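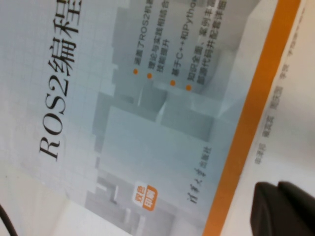
3/23/26
Posted by the author of the Brikier blog

So I finally moved the whole planning side of Pradum over to ROS 2, and I have opinions. Pradum is my home pick-and-place project, if you're new, and until this winter it ran on one giant Python script that did everything in a single loop. It worked fine right up to the day I wanted the arm to plan the next move while the current one was still running!

The old script is now split into 2 nodes. The planner is C++ and the task logic stayed in Python (I can change it over breakfast and not wait for a build). They talk through an action, so a goal can be canceled halfway, and canceling was the thing I wanted most. I've been learning from a ROS 2 programming book in Chinese from Tsinghua University Press, one that covers both C++ and Python and comes with source code. My Chinese is slow, so I read the code first and then go back for the paragraphs around it. Good practice for both languages, I guess.

The part that ate my weekend was QoS. My joint state publisher was set to best effort, the planner subscribed as reliable, and the two just never connected - no crash, only a planner sitting there waiting forever. I read 1778 lines of log before I thought to run ros2 topic info with the verbose flag. There it was in plain text. Ugh.

After that I tuned the replanning rate. At 54 Hz the planner kept tripping over its own results, and at 30 Hz it's smooth enough that I stopped fiddling. I also put Besson, my little trajectory checker, in front of the controller, so a plan with a silly joint jump gets thrown out before it's sent.

Next up is the grasp code, and I'm dreading it a bit. The transforms in there are a mess and half of them are hard-coded. I want it cleaned up in April, before I start on Clidier (the new camera calibration tool).

Contact | © 2026 Brikier | Back to top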